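Fludotwood Help › Surgical Skills › Tissue handling
8 min read
Tags: grasping, cut edges, beginners, practice tissue

How do I hold the edge of a cut without crushing it?

Oğuzhan Tokgöz
12/2/23

Hello to all. I am in my second year of surgical training and I began in September to practise on the console, in the skills room at Sarıgül. I have done 19 sessions until now. My question is about a very simple thing, and I am a little ashamed that it is still a problem for me.

The exercise is to make a straight cut in the tissue, open it gently and look at the bottom, and then close it with separate stitches. The cutting goes well. The trouble begins when I must hold the edge. If I take it softly, it slides out from the jaws, and I take it again, and again, and after some time the edge looks chewed. If I take it firmly the first time, it stays, but when I let go there is a row of small marks from the teeth, and the edge there is pale and thin. The stitches near those marks then pull through.

In open surgery I never had this difficulty, because the fingers tell me how strongly I am pressing. On the console I have only my eyes. My supervisor says "be more gentle", and I accept it, but I would like to know what I must look at, so that I can see I am being gentle.

Some details which may help:

I use a grasper with wide serrated jaws in my left hand and a finer one in the right. We practise first on Brorix pads and then on real tissue. On the pads I have almost no problem. On the real tissue the surface is slippery and I lose it all the time.

I have also tried to hold the skin side only, not the full thickness. It was worse.

My questions are these. Should I take the edge itself, or something behind it? How much tissue should be in the jaws? And is it a mistake to use the serrated jaws for this at all?

I have read the chapter in our course book, but it gives one sentence about it ("handle the tissue atraumatically"), and I could not do much with this sentence. Thank you for your patience with my English.

Answers (sorted by votes)

fleteso_k

Use a finer forceps. The wide ones are for pulling on strong things. Also practise more, 19 sessions is not much.

Sinan Çetinkaya

Dear Oğuzhan, please do not be ashamed. I have taught this exercise for several years and the edge of the cut is where most of the residents lose their nerves. I will try to answer in your order and then add some things which you did not ask.

Should you take the edge or something behind it?

Behind it, whenever the layers permit. The free edge is the part which has to heal, and it is also the part with the least support, so it tears easily. Look for a firmer layer a few millimetres below the surface and take that one. When it moves, the edge will come with it. If your tissue has only one layer, as with many practice pieces, then take a full bite with a good width and stay away from the last thin border.

Very often you do not need to take anything. Put the closed jaws against the inner wall of the cut and push sideways. The cut opens, you see the bottom, and there are no marks because there was no bite. I ask my residents to do the whole first look in this way, with closed jaws, and they are surprised that they can see everything.

How much tissue should be in the jaws?

More than you would think. A tiny bite puts all the force on a tiny place. You then squeeze harder because it slips, and this is how you get your row of marks. A larger bite with a soft squeeze holds better than a small bite with a hard one. Fill the jaws to the middle, close slowly, stop when the tissue no longer moves inside, and pull a little to test it. If it slides, open fully before you take it again. Sliding back along the tissue with half-closed jaws is what makes it look chewed.

What to look at

This is your real question, I believe. You have no feeling in the fingers, so you must collect signs with the eyes.

Colour is the first sign. Tissue which is squeezed too strongly becomes pale next to the jaw. Some paleness while you pull is normal, but it should go away soon when you relax. On a practice piece without blood flow this sign is much weaker, so do not depend on it there.

The second sign is the shape of the surface. When you pull with a correct force, you see a soft fold which begins at the jaws and becomes flat with distance. If the fold is sharp like a tent, with straight lines running from the tip, you are pulling too hard or in the wrong direction.

The third sign is the light. A living or moist surface shines, and the bright line on it moves when the tissue moves. I look at this line more than at my own instruments. If it jumps, my hand has jumped.

Is it a mistake to use the serrated jaws?

It is not a mistake, but you should know what they are for. A fine grid of teeth gives friction over a wide surface, so with a full bite you can use it softly. With only the tip, the same grid becomes a row of small points. For a delicate edge I prefer a finer jaw, and I keep the broad one for lifting or for holding the area next to the cut. I agree with the first reply to this extent, but changing the forceps will not repair the small bites.

Also please rest the instrument when it has nothing to do. Many beginners hold tissue during the entire exercise because they are afraid to lose it. Keep the second instrument near the cut, open or almost open, without touching, and come down only when there is work for it. The tissue has a rest and you have a better view.

For the positions, look at the two tips here. The serrated jaw waits just above the surface, with its pointed partner turned to the right, and the other instrument comes up from below with a narrow dark jaw pressed into the cut. Look also how the right edge stands up as a pale, shining ridge, while the left one goes down more gently. The ridge is a good place to practise reading the light, and I would not bite on the top of it.
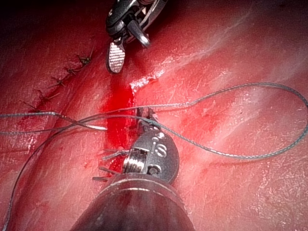

A small exercise for your next session

Make a cut as usual. Open it only with closed jaws, first to one side and then to the other, and look at the bottom each time. Do this until you can do it without the surface jumping.

Then take the edge with a full bite, close slowly, lift it as little as you can, and hold it while you breathe in and out 8 times. Open fully and go away from the tissue. Look at the place. If there are marks, make the same bite a little further along with a softer squeeze. Work your way down the cut, and do not put any stitch until you have found a squeeze which leaves almost nothing.

Only after this, place one stitch. When the needle goes through, support the tissue next to the entry point and turn the needle along its curve. Many torn edges which are blamed on the grasper come from a needle pulled straight.

About your pads: they are dry and elastic, and they forgive too much. Ask if you can wet the surface before you start. It will slide more like the real tissue and the change between the two will not be so big. Naturally, I am speaking of practice here. With a patient, you follow the surgeon who is beside you.

Oğuzhan Tokgöz (comment to the above)

Dear Sinan, thank you very much. I did not know that I was only using the tips, but I looked again at my recordings and it is so in nearly every bite. I tried the opening with closed jaws this morning. The left side went well. On the right side I still push too deep and the whole piece moves on the table. Should I fix it with more pins, or is it better to learn it as it is?

Sinan Çetinkaya

Put the pins, a little far from the cut so that the tissue can still stretch. Later you can take them out one by one.

Viewed 3,965 times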